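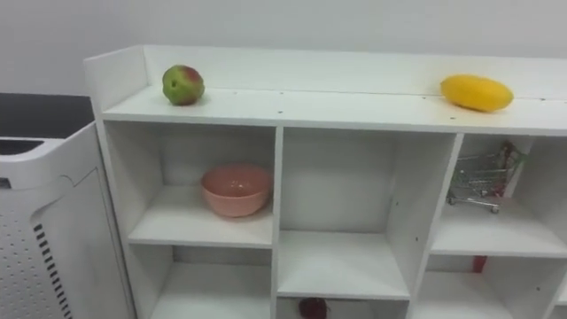

Can You Find the Fruit? Shelf Project Report
Niilo Koskela, Intro to Interior Studies

For my project I wanted to know whether where you put food on an open shelf changes how fast people spot it. I got the idea in April, when a mango went bad at my place because I kept it down low and forgot it existed (gross, I know!).

I used a white shelving unit with open cubbies and a flat top. The apple and a yellow fruit got the top, way apart from each other, and the pink bowl went in the upper left cubby. The little wire shopping cart took the upper right one, with a small colorful package inside. I left the cubby under the bowl empty on purpose, so there'd be at least one wrong place to look.

I asked 30 people from my dorm to find one thing each while I timed them on my phone. The apple was super easy, and 19 people told me afterward it was the first thing they noticed! The package in the cart was harder than I expected. Everybody saw the cart, but the wire made them slow down and peer in.

My big mistake was letting people wait in the hallway where they could hear the answers. I'd redo that part completely, and I'd try a darker shelf too, because green on white is kind of cheating. My own fruit lives up top now.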